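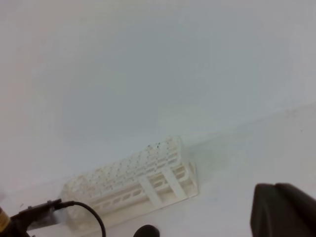
Setting up the Pudness rack handling kit on a benchtop arm

The Pudness kit is an add-on for small robot arms that need to find, pick up and move test tube racks. It comes with a two-finger gripper, a wrist camera, one cable harness and a license for the rack-finding software. We sell it through our Camel store and use the same kit on our own bench. These steps cover a first install, from unpacking to the first successful move. Plan on 40 minutes if the arm is already bolted down and powered.

What you need

- The Pudness kit
- An arm with a standard tool flange and a free network port
- A 4 mm hex key (not in the box)
- One empty plastic test tube rack
- A plain work surface with at least 62 cm of clear width

Use an empty rack for the whole setup. The gripper closes at low force by default, but a first pick often lands off center and the rack can tip.

Step 1. Mount the gripper

Power down the arm. Line up the pin on the gripper plate with the hole in the flange and start all four screws by hand before tightening any of them. Tighten in a cross pattern. If the plate rocks, take it off and check for a washer left over from the last tool.

Step 2. Run the cable

Plug the camera cable in at the wrist first, then at the arm base. Leave enough slack for the last joint to turn fully both ways. The harness ships with Obradović clips, which snap on and can be moved later. Put the first clip 10 cm back from the connector. Closer than that and the cable bends too hard when the wrist tilts down.

A loop of cable will probably show in the camera view. A small one is fine. If it covers the middle of the view or swings around when the arm moves, go back and shorten it.

Step 3. Start the software

Turn the arm on and open the setup page in a browser. The address is printed on the card in the box. Pick your arm model from the list and wait for the camera view to load. On older arms this can take a minute or two, and the page doesn't show a progress bar.

Choose Mask Tool. The software learns which parts of the view belong to the gripper and ignores them from then on. Open and close the fingers once when asked. Skip this and it may mark a finger as an obstacle and refuse to move.

Step 4. Check the light

White racks on a white bench are the hardest case for this kit, and plenty of labs have exactly that. The software looks for the grid of openings on top and for the long bottom edge. With flat, even light, both can fade into the table.

Place the rack at an angle to the camera and look at the confidence number in the corner of the page. It runs from 0 to 100. We don't attempt a pick below 62. If yours is low, try these in order:

- Move your lamp to one side so the rack throws a soft shadow
- Lower the exposure one notch at a time
- Put a sheet of dark matte paper under the rack

The paper nearly always fixes it, but it also slides – tape down the corners.

Step 5. Teach the rack

Choose New Rack and follow the prompts. You move the arm by hand to 10 positions, and the software takes a still at each one. Include a few from low down and a few where part of the rack is hidden behind the gripper. Enter the length, width and height from the supplier's sheet, or measure with calipers.

Step 6. First pick

Set speed to 10 percent and keep a hand near the stop button. Press Find, wait for the outline to settle on the rack, then press Pick. The fingers should close on the two long sides near the middle. If they come down toward one end, repeat Step 5 with more side views.

Run the pick from several starting angles before you raise the speed. We go to 40 percent for empty racks and leave it there.

Support and spares

Finger pads and clips are in stock at the Camel store. The harness ships from Skodville and takes longer, so order a second one with the kit if the arm will run every day. The current software was released in April – check the version at the bottom of the setup page before writing to support.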